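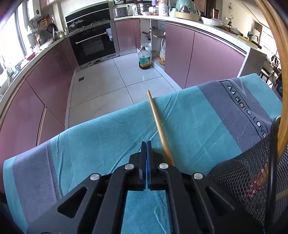 The turquoise cloth, still with its creases in. Magic.LOVE!

Supper at the table, one month on

12/07/2022

I have a new favourite piece of furniture and it's one I've owned for six years. It's our table! We used to keep post on it, and the sewing machine, and a bag of things to go to the charity shop that had been going to the charity shop since before we moved to Dadunbridge. We ate on the sofa with bowls in our laps and the telly on, and I was perfectly happy with that until my aunt Ivone came to stay and asked where we had our meals.

So we cleared it. That took a whole Saturday, mostly spent reading old letters on the floor, and since then we've sat down to supper properly every night we've both been in. I've become a terrible bore on the subject at work (sorry, Kelly) and so it's all going here instead.

What changed first was how long we sat. On the sofa I'd be finished before the opening titles were over. At the table we talk, somebody goes back for more rice, and then it's getting late and we've planned a holiday we can't afford. Jeferson told me a story last week about his first job, washing up in a hotel in Stunville, that I'd never heard in eleven years of knowing him. I laughed so much I had to leave the room.

The food has changed too. Things that need cutting up are possible again. So are soups filled right to the brim, and anything with bones, and a big dish in the middle that people help themselves from - I'd forgotten how much I love a big dish in the middle. My mum always served that way, and you learned to be quick if you wanted the crispy corner.

A word about cloths

I held out against a tablecloth for the first week. I thought it would be fussy and that I'd be washing it every other day. Then I put my hand down in a smear of dried egg on the bare table and gave in, and I'm completely converted. A cloth makes a Wednesday feel like you meant it. Mine get shaken out of the back door after we've eaten, and they go in with the towels when they need it. I don't iron them. Ivone does iron hers, both sides, and has views on people who don't.

If you're buying one, measure your table and add a good hand's width all round so that it hangs properly. I got this wrong the first time and ended up with a thing that stopped dead at the edge like a short fringe. It lives on the garden table now. Go for a pattern too, if you can stand it, as plain white is lovely for one evening and then somebody opens the beetroot.

Noodles for whoever turns up

Fridays are when people come. It began with Érica, who was passing and smelled garlic, and it has grown from there. I make the same noodles every time because I can do them while talking. You want a lot of spring onion, more than looks sensible, and ginger cut into thin little sticks. Fry those gently in plenty of oil until the whole kitchen smells wonderful, then in go soy sauce, a spoonful of sugar and a splash of the noodle water. Toss it all together off the heat. Cucumber on the side, smacked with a rolling pin and salted. Chilli oil for those who like it, and a fried egg each if it's been a long week.

The one thing I'd urge on anybody is to put the chopsticks and forks out in the middle and let people take what they want. It saves so much getting up and down, and no one has to ask. Same with water, in a jug, already poured if you're feeling grand.

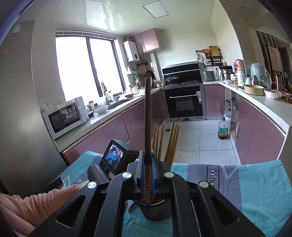 Phones, and other arguments

We tried a rule. No phones at supper, all of them in a bowl by the door, very strict. It lasted until Neusa needed to show us a picture of her sister's new baby, and then we all needed to see the baby, and then we needed to see the other baby. I've dropped the rule and I don't miss it. If people are having a nice time they put the thing down by themselves, and if they aren't, a bowl by the door won't help me.

The telly stays off, though. I'm firm on that. We have the radio on low while we cook and then turn it off when we sit, and the quiet felt very odd for a few nights. Now I look forward to it all the way home on the bus.

Next thing is chairs. We have four that match and two that wobble, and there were seven of us last Friday, so Jeferson ate on the stepladder. There's a second-hand place called Barros near the station that Érica swears by, and I'm going on Saturday with a tape measure. If you know of anywhere else that does old kitchen chairs, please leave me a comment - any colour, I've got paint!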